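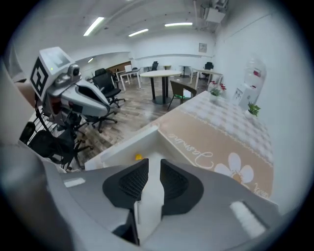
第四讲 模仿学习里的控制与感知:哪些结论先别急着信

授课:Manee Ongart 习题课:Tymofii Symonenko

本讲承接上一讲的相机标定。请先读完Dovhaniuk讲义的前两节,课上不再重复推导。

一、从一个让人不舒服的数字说起

去年十月,课程组用手持夹爪录了800条演示,任务是抓取小件物体。清洗之后剩355条。训练出来的策略在同一张桌子上试了50次,成功率写在幻灯片里很好看,换了一块桌布就掉得厉害。有同学问我掉了多少,我没有把数字印在讲义上,因为那次测试的初始位置没有记录,严格说这个数字不能引用。

这件事值得讲,是因为很多论文里的成功率也是这么来的。读到“泛化能力强”四个字时,请先找三样东西:测试时物体怎么摆,由谁摆,失败怎么算。找不到就当作没有报告。

二、观测里到底有什么

腕部视角的好处讲得够多了,我只说麻烦。夹爪自身会占掉视野下方很大一块,两个指尖垫之间只留一条窄缝,而任务真正关心的东西往往只有一丁点大。开头那幅画面里,指尖前方白色边沿上的黄色小物就是这样:它占的像素远不如桌布上那朵白色大花多,更不用说“Jasmine”那行花体字。广角镜头还会把右侧的墙拉弯。

现在设想把整幅图送进一个视觉编码器。损失函数没有告诉它哪个东西重要。花、字母、远处的办公椅、天花板上的灯,只要与动作有统计相关,都可能被用上。如果录制时物体恰好总放在花的同一侧,网络完全可以拿花来定位,训练误差照样漂亮。

Oleksandra Vasylenko在习题课上提过一个简单的检查:把物体从图像里抹掉,再看策略输出变不变。变化很小,说明它在看别的东西。这个检查粗糙,抹除的痕迹本身也会改变分布,所以只能用来怀疑,不能用来证明。

三、位姿从哪里来

手持设备没有关节编码器给出末端位置,常见做法是视觉惯性里程计,再加上方形黑白标记做坐标对齐。画面左侧那台白灰色设备的上部就贴着一枚标记。

标记的问题是老问题:
正对镜头时,平面位姿估计容易出现二义性,姿态会在两个解之间跳。
处在画面边缘时,畸变模型的残差直接进入位姿。
运动模糊时角点要么检测不到,要么检测到了但偏掉,后者更坏,程序不会报错。

Eltard工具包默认对丢失的帧做线性插值,日志里不提示。连续丢9帧,轨迹看上去仍然光滑。光滑不等于准确。请把插值关掉跑一遍,看看自己的数据里有多少洞,再决定要不要补。

四、时间戳

这一节最无聊,出错最多。图像时间戳可能是曝光开始、曝光结束,也可能是主机收到数据的时刻。夹爪开合宽度又走另一条线路。两者没有对齐时,策略会学到“还没碰到就合上”或者“碰到很久才合上”。很多人遇到后一种情况,第一反应是加大网络。

建议的做法:快速开合夹爪若干次,从图像里提取指尖间距,与宽度读数做互相关,取峰值处的延迟。每次换数据线、换主机都重做。固定延迟可以补偿,抖动补偿不了,只能换硬件或者降低动作速度。

五、规划还有没有用

Witolitz的示例代码把网络输出的动作序列直接发给控制器。录制者的手可以到达的姿态,机械臂未必到得了。人走过的路径绕开桌沿,靠的是人看得见自己的胳膊,数据里并没有胳膊。

所以端到端的后面通常还藏着东西:逆运动学、关节限位、速度裁剪、碰撞检查。文章里一句“经过标准后处理”,里面可能就是一个完整的规划器。Volodymyr Stasiv和我在这一点上看法不同,他认为数据够多时裁剪很少触发。也许如此,但触发率应当记录下来再讨论。

六、作业

1. 用Patetti查看器打开发下来的序列,标出所有位姿跳变的时刻,附上判断依据。
2. 估计图像与夹爪宽度之间的延迟,写明时间戳取自哪个环节。
3. 做一次抹除检查,物体和背景图案各做一遍。结果不符合预期也照写。
4. 选一篇你喜欢的论文,写半页,说明它的成功率在什么条件下才成立。

报告里请附失败的轨迹,只交成功的退回重写。代码跑不通的先找Lesia Tymoshchuk,她下午四点以后在机房。

下一讲:动作分块与闭环频率。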